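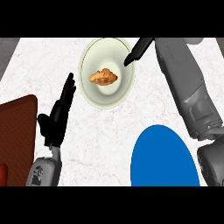 Remote Operators Wanted for Hand and Gripper Comparison (paid, part-time)

The Memier manipulation group in Clumitcombe is looking for people to help us try out two ways of picking things up: a hand with fingers and a plain gripper. All of the work is done in simulation, at a desk, with a headset and a pair of hand controllers, and you do not need to know the first thing about robots to be good at it. Some of our best operators so far came to us from bakeries and sewing shops!

You would be steering both arms through 138 short kitchen tasks, things like lifting a croissant out of a bowl, first with our usual controller and then with the new one, which we call Fluditz. After each block we ask you to fill in a short form about what felt easy and what drove you up the wall - please be blunt, we really do read them.

Sessions last two hours and there are 17 of them, spread over the fall and starting in October. You can choose mornings or evenings, but we ask that you keep to the same slot if you possibly can. Pay is $30 an hour, training included, and there is always coffee.

You should be 18 or older, comfortable wearing a headset for twenty minutes at a stretch, and able to get to the Marquez Building, second floor. Left-handed people are very welcome, as we have far too few. Glasses are fine.

To apply, send us a few lines about yourself and the hours you prefer, with "Operator 298" in the subject line. We answer new messages every Monday.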